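List: Garkex packing-automation
Subject: Re: Staffing on line 7 after the Nornia cell goes in
From: Edgars Siliņa
Date: Feb 20, 2021

On the staffing question from Kuusk:

> The January plan has the two-arm cell taking over box filling on line 7.
> It does not say what happens to the people who fill boxes there now.
> Are they being moved, retrained or cut? And who clears a stop on the
> night shift, when there is no technician on site?
> My people are asking and I would like to give them something in writing.

Answers in order.

1. Headcount. No positions are removed on line 7. The filling station goes from two packers to one cell attendant per shift. The second packer moves to incoming inspection, which has been short since the Briltska contract started. Pay grade is unchanged for both. The attendant role gets a review after 400 production hours, and I have asked for the grade to be part of that review.

2. Training. 15 hours per attendant, split between the simulator and the cell. The content is start and stop, clearing a dropped item, wiping the fingers, and reading the fault log. Attendants will not edit motion programs. Anything that needs an edit goes to me or to the Nornia engineer.

3. Night shift. A stop that the attendant cannot clear with the written procedure means the cell is locked out and the station reverts to hand packing. The manual bench stays in place for this. Please do not let anyone store pallets on it.

4. Pace. The line speed will not be raised to match the cell. Inspection is done by people and sets the rate. If somebody proposes a higher speed later, it has to come through this list first.

On the state of the work: we are still in simulation. The model is a plain countertop with an open box and a wooden tray, and the arms have large black grippers. The step being tuned is the placement, with the right arm holding a round red item over the box before release. Release height matters more than speed at this point, as bruised product comes back to inspection and adds work for the same people we just moved there.

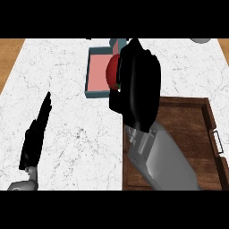 The last batch was 221 simulated placements. I have not put a success rate in this message because the release height was changed partway through and the two halves should not be added together. The next batch will run on one setting from start to finish, and I will post the log with it.

Two items are open. The attendant's position relative to the guard door is not settled, and I want the current packers to comment on it before the floor is marked. The wording of the lockout procedure is in draft. Kuusk, please send me one name from each shift for both.

Edgars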